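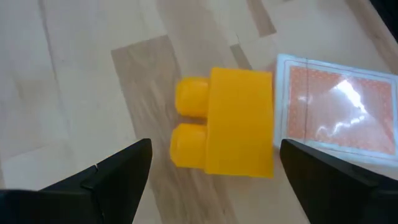 The Bunton tabletop, with a yellow block and a card on it.

Gevis Bunton folding table: review after one summer

I bought the Bunton in the spring for £228, delivery included. I wanted a table for a small flat where the same room must be the kitchen, the office and the place where guests eat. Before this I had a glass table from my previous landlord, and I was happy to say goodbye to it.

The table arrived in one flat box, very heavy. The driver from Prelov left it at the street door and I had to ask my neighbour Leopoldo Ochoa to help me on the stairs. If you live on an upper floor, please ask before you order if they carry it up. The shop page does not tell this clearly, and when I wrote to them they answered that "to the door" means the door of the building.

Assembly

The instructions have only drawings, no words. Most of them are good. The drawing for the hinge is very small, and I put the left hinge upside down the first time. The leg then would not lock, so I had to take out all the screws and begin again. In total I needed one evening, and I am not a fast person with tools. The key in the box is of soft metal and its corners became round before I finished. Use your own key if you have one.

Size and folding

With both sides open there is room for four plates and a big pot. With one side open it is 60 cm deep, enough for a laptop and a notebook, but my elbow hangs in the air if I use a separate keyboard. Closed, it stands against the wall behind the sofa and I forget it is there.

Folding is easy with two hands. With one hand I cannot do it, the catch under the top is too stiff. It was even stiffer in August, when the flat was very warm, and I put a little candle wax on it. Now it moves better, but it still makes a sharp noise which wakes the cat.

The surface

The colour is lighter than on the website. I like it, my room does not get much sun. Gevis recommends to oil the top before the first use and then leave it for 48 hours. I did this on a Friday evening with the Xolalpa oil, the clear one, and ate on the floor until Sunday. The smell was gone in the same week. Water does not stay on the wood now if I wipe it soon. Beetroot is another matter. I have one pink mark near the corner, which became weaker with lemon and salt but did not leave.

It also scratches easily. A ceramic bowl with a rough foot made two thin lines on the first day. I now put felt under everything heavy.

Is it steady?

For eating and writing, yes. When I knead bread, it walks a little on the tiles. Rubber feet are sold separately, and for this price I find that not correct. I bought some at the market and they fit well enough.

I also looked at the bigger model with drawers, but it does not fold flat and costs much more. For two people in a small home I would buy the Bunton again. For a family with children who draw and paint every day I would look for a harder top.

Four stars from five. The missing star is for the catch and the feet.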